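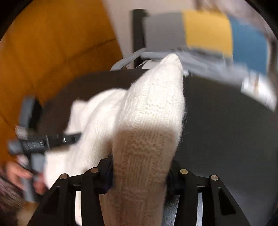

Textile Care, Unit 3: Hand-knitted socks
Handout prepared by Gülizar Dönmez

A hand-knitted sock keeps its shape only if we treat the fabric with patience. Please read these notes before the practice hour.

Washing. Use water of 30 degrees and a small amount of mild soap. Do not rub the toe, the fibers will felt there first.

Drying. Press the sock in a towel - never wring it - and lay it flat. Drying can take up to 2 days.

Sorting. Put toe to toe and compare the length of the foot, then the cuff. Hand-knitted pairs are seldom equal, so a small difference is accepted.

Folding. Lay one sock on the other and fold once. Do not turn the cuff over the pair, it becomes wide.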